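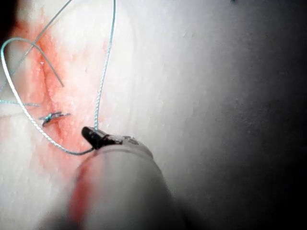 Winterfütterung im Offenstall, Nachtrag Januar

Die Umstellung auf engmaschige Heunetze ist abgeschlossen. Geda frisst daran deutlich langsamer als aus der Raufe, Adia zieht weiterhin ganze Büschel durch und verteilt sie auf der Matte. Maschenweite jetzt einheitlich 50 mm, die kleinere Variante hat beide nur geärgert.

Zum Kraftfutter: Geda bekommt 800 g Hafer, Adia keinen. Mineralfutter wie gehabt, abends eingeweicht.

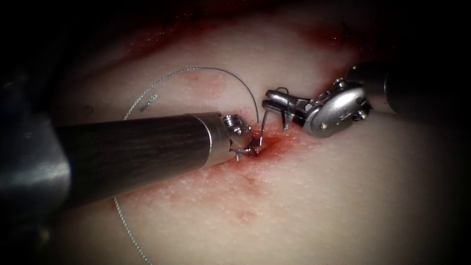
Offen ist noch die Heulieferung aus Erkstead. Bestellt waren 3000 kg, angekommen sind 2000 kg, der Rest soll nach dem Frost folgen. Stichproben riechen einwandfrei, die Analyse steht aus. Bis dahin rechne ich mit den Werten vom Vorjahr.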